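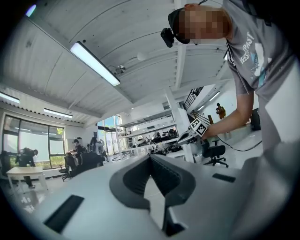 Last changed: November 25, 2021

Home | Papers | Contents | Next section

3.2 The room and its light

Figure 1. The workroom at Lindelance, looking up towards the ceiling, with one person leaning over and another bent over a small white table by the window.

I'll admit I got a bit fond of this room! Tineke Van Loon and I had gone in to ask people how they stand and stoop at their tables (859 short answers in the end, most of them grumbles about necks), and we kept drifting back to the lighting. Figure 1 has the things people brought up most: the long fluorescent fittings, the white corrugated ceiling and the big dark-framed window on the left, with a bit of green beyond the glass.

The table by the window was everybody's favourite. It's small and it's low, so you bend right forward over it, and still people asked for it first – Wyn Yorath booked it for most of May. Of the 200 people who filled in our form, 40 put daylight above a comfortable chair. I'd have guessed fewer. Gerrit Brouwer thinks we should have asked about table height separately, and he's probably right; we come back to that in 3.4.

Shares 7 | Comments 2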